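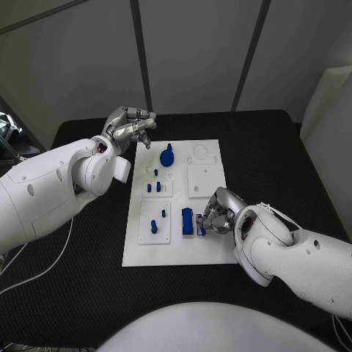 Notes for the talk on task boards, 30th January

Start with who the talk is for. People who fit small parts by hand, and people who train them. Keep it short, leave time for questions.

The board. A white board on a black table, with blue parts on it. We picked strong colours because the first Clakis board was grey on grey and trainees kept losing sight of the pegs. Blue on white is easy to find from across the bench. The table top is dotted and dark, so a dropped part shows up quickly.

What is on it. Pegs first. Some stand straight on the board, some sit on small raised white plates. They differ in height and in thickness. Say this slowly, as people tend to assume a peg is a peg. A short one next to a slightly taller one is the pair that gets swapped most often.

Then the gear part, the one with the shaft coming up from the middle. It goes near the top of the board. Mention the circles marked on the surface. People ask about them every time.

Then the bracket on the right. Thin, rectangular, outlined in blue, with a small part sitting inside it. This is the one to spend time on. The part has to be held by its sides with the fingertips, and there is little room between it and the bracket. Squeeze too hard and it tips. Let go too early and it sits crooked.

(Pause. Pass the spare bracket round the front row.)

Order of work. At Rastard we let people choose their own order for the first month and wrote down what they did. Most began at the top left and worked down, and left the bracket until last. By then their hands were tired. We now ask them to do the bracket first — there was some grumbling, then it settled.

Numbers. One slide only. The board is built to take 3000 fittings before the plates are changed. The Yorath site had 312 faults in that run, nearly all at the bracket. There were 4 at the gear. Don't read out the rest of the table, it is in the handout.

Wear. The corner holes on the larger square plate are where to look first. If a plate rocks when pressed, take it off and check underneath. Pegs get shiny near the tip before they get loose. Replace them then.

Cables. Keep any cable off the board and clear of the pegs. A loop lying on the table is fine if it can't catch on a sleeve.

What comes next. Stallusmont gets its own board in February, same layout, with a wider bracket for beginners. We will run both widths side by side and compare.

Questions. Someone will ask about the price. Send them to the Clakis desk after the session.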